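Forside Open Day Recordings

Data card, last revised April 9, 2026

Masmont recorded this set at the Ulloa workshop during an open day in December. Visitors were handed a gripper, shown which end does the grabbing, and left to discover that picking up a marker pen is harder than it looked when the staff did it. The set holds 407 recordings, 50 of them from people who asked to have another go.

Faces are pixelated in every file. Sleeves, hands and questionable choices of jumper are left as they were.
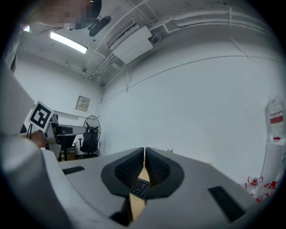 Recording conditions

Everything was captured on hand-held grippers with a wide view from just behind the fingers. Expect walls that bend and ceiling lights that turn up when you wanted the desk. A square ArUco marker on a white card was used for calibration, and those clips are kept in their own folder. Please don't train on them unless you'd like a policy with strong feelings about cardboard.

Known problems

Timestamps on the second gripper run 20 milliseconds behind. Audio was dropped entirely, mostly for the sake of whoever kept humming.

Licence

Free for research and teaching. Commercial use needs a note to Floremetti, who look after the archive and answer mail in their own good time. The full download is nearly 2,304 MB, so maybe not on the library wifi.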